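The Case Against the Empty White Table
Mieke Verhoeven
2023-08-30

Every few years somebody rediscovers the cleared surface. The latest version comes from Garkunus, a small design studio whose pamphlet on "calm tabletops" has been handed to me by 2 different people, both of whom seemed to think I needed it. The argument is that if you take everything away except a few plain, bright things, your attention will follow.

I have my doubts. I have owned a white table for eight years, and mostly it has taught me what a pencil does when it rolls.

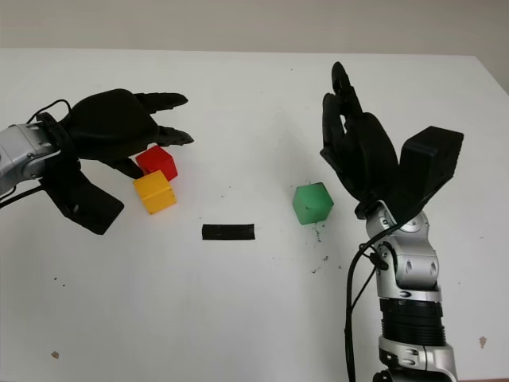 Red and yellow cubes on a white tabletop.

Look at the surface and not at the cubes. There are specks on it, small marks, a stain or two. A brown table would have swallowed all of that. The pamphlet calls white "forgiving," a word I would save for gravel. A matte finish helps with glare, I'll grant, but it does nothing for ink.

Then there is the wall. Pale table, pale wall, and hardly anything for the eye to rest on between them. Garkunus says this is restful. My sister-in-law painted her spare room this way in February and now does her paperwork in the kitchen, next to the toaster. 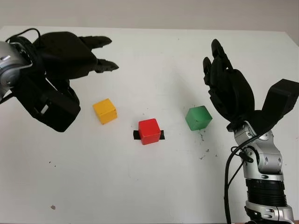 What the blocks are for

The other half of the fashion is the blocks. Plain cubes, one color each, no letters or pictures. A shop near me sells the Nijs set for adults – adults! – as an aid to "sorting the mind." I bought it. I put the cubes in a row, then in a different row, and then I went and did the dishes.
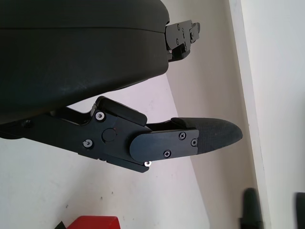
Black against a pale background.

Children are another matter. They will stack anything, and a plain cube is as good as a painted one. But they will do it on a rug, on the stairs or on a sleeping dog, and I have never seen one wait for a table to be cleared first.

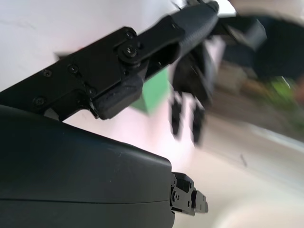 I do like the colors. A mint green is easy to live with, and a good red cheers up a gray morning. If the pamphlet had stopped there I would have kept it. It goes on for pages about edges and spacing, though, and by the end you are being told how far your cup should sit from your elbow.

My own table currently holds a lamp, the mail, a jar of buttons and the Nijs cubes, which are keeping the mail from sliding off. I plan to leave them there.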